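La salle des fêtes, côté coulisses

À Stoltham, on réserve la grande salle deux ans à l'avance pour un samedi de juin. Les familles visitent, regardent la hauteur sous plafond, demandent où ira la piste de danse. Peu d'entre elles ouvrent la porte de l'office. C'est pourtant là que se joue une bonne partie de la soirée, et Afaf Hakim y passe le plus clair de son temps.

Elle organise des mariages et des anniversaires depuis onze ans. Son agence, Denora, tient dans deux pièces au-dessus d'un cordonnier. La saison dernière, elle a signé 147 contrats, du baptême à trente couverts au gala d'entreprise. « Les gens m'appellent pour les fleurs et la musique, raconte-t-elle. Au deuxième rendez-vous, je leur parle de prises électriques. »

Le sujet n'a rien d'accessoire. Un disc-jockey, un éclairagiste, un traiteur et une machine à café branchés sur la même ligne, et la salle se retrouve dans le noir au milieu du discours du père. Afaf Hakim demande désormais le plan du tableau électrique avant de verser le moindre acompte. Certains propriétaires le fournissent dans l'heure, d'autres ne savent pas où il se trouve.

Le budget, poste par poste

Pour une fête de taille moyenne, la location de la salle de Stoltham revient à 2 000 euros, ménage compris, vaisselle non comprise. Le traiteur reste la première dépense. Viennent ensuite la musique, le mobilier et la décoration, dans un ordre qui dépend des clients. La sonorisation est souvent sous-estimée : une enceinte qui suffit dans un salon ne porte pas jusqu'au fond d'une salle de bal.

Ctibor Tichý loue du matériel de réception sous l'enseigne Sowerby. Tables rondes, housses, estrades, vestiaires mobiles. Il livre la veille et reprend le lendemain avant midi. Selon lui, l'erreur la plus fréquente concerne les dimensions. « On me commande des tables de dix pour une pièce où l'on ne peut plus reculer sa chaise. Je préfère venir mesurer. » Le déplacement est gratuit dans un rayon de vingt kilomètres, facturé au-delà.

Le gymnase comme solution de repli

Quand la grande salle est prise, certains se tournent vers le Kemisport, le complexe sportif à la sortie de la ville. Le tarif est plus bas et le parking vaste. Il faut en revanche protéger le sol, habiller les murs et composer avec une acoustique difficile. Les tentures règlent une partie du problème — à condition d'être classées au feu, certificat à l'appui. Les demandes pour l'été s'y déposent en février.

Reste la question des repas décalés : l'assiette du photographe, celle des musiciens, le biberon du petit dernier. Un office modeste suffit, avec un évier, un plan de travail dégagé et de quoi réchauffer un plat sans déranger le traiteur.

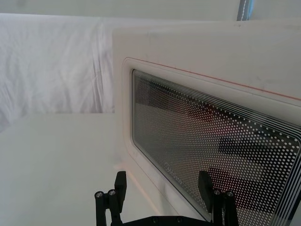
Les quatre questions à poser avant de signer

1. À quelle heure la musique doit-elle s'arrêter, et qui le vérifie ?
2. Le traiteur est-il imposé ? Si oui, demander la carte complète et les tarifs des boissons.
3. La caution couvre-t-elle le matériel loué à des tiers ? Chez Sowerby, elle est séparée.
4. À partir de quelle heure peut-on installer ? Une matinée perdue oblige parfois à payer une équipe supplémentaire.

Les conditions de location de la salle de Stoltham sont valables pour toute réservation confirmée avant le 30 juin 2022. Passé cette date, une nouvelle grille s'applique, avec un forfait distinct pour le vin d'honneur.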